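3.2 Work surfaces and cleaning routines

The second part of the study looked at how shared work surfaces are kept clean in small workshops and teaching rooms. Earlier work on this subject has mostly dealt with kitchens and hospital wards, where rules on cleaning are set by law and records are kept as a matter of course. Shared workrooms are seldom covered by such rules. The people who use them tend to follow local habits, and these habits are often passed on by word of mouth. Ranjbar and Lammers found in an earlier survey that written cleaning plans were rare in rooms used by more than one group, and that the plans that did exist were seldom posted where users could read them.

Our sample was drawn from 50 rooms in the Trotadov district. Each room was visited in the morning before work began and again at the end of the day. Surface type, covering, and cleaning method were noted on a standard form prepared by Marlene Ackermann. A total of 2,010 forms were returned, of which 198 were left out of the analysis because the surface type had not been filled in. Visits ended on August 12, 2021, and the forms were entered into the database in October of that year.

Surfaces were placed in one of two groups. The first group, bare surfaces, included tables and benches used without any covering. The second group, covered surfaces, included those fitted with paper, cloth, or a plastic sheet (Figure 2). Where a surface was covered in part, it was placed in the group that matched the larger share of its area. Disagreements between raters were settled by Gisela Bauerfeind, who had not taken part in the visits.

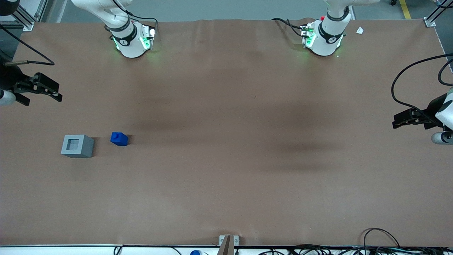
Figure 2. Work surface covered in brown paper.

Users of covered surfaces gave different accounts of when a covering should be changed. Some replaced it on a fixed day, while others waited until it was torn or stained. In several rooms the question had never been discussed, and the decision was left to whoever arrived first. Users of bare surfaces reported wiping them down more often, but they were less sure which cleaning product was meant for the purpose. Bottles were often stored without labels, and the instructions supplied with them had been lost.

These accounts should be read with care. Users knew the purpose of the visits and may have reported better habits than they kept. The forms recorded whether a surface had been wiped, but they did not record how long this took or how well it was done. Rooms that were locked at the time of the second visit are treated as missing for that day. A longer period of observation would be needed to show whether habits change when a new group begins to use a room, a point raised by Cusi in her comments on the first draft of the study plan.

3.3 Interviews

Interviews were held with one regular user from each room and followed a short written guide.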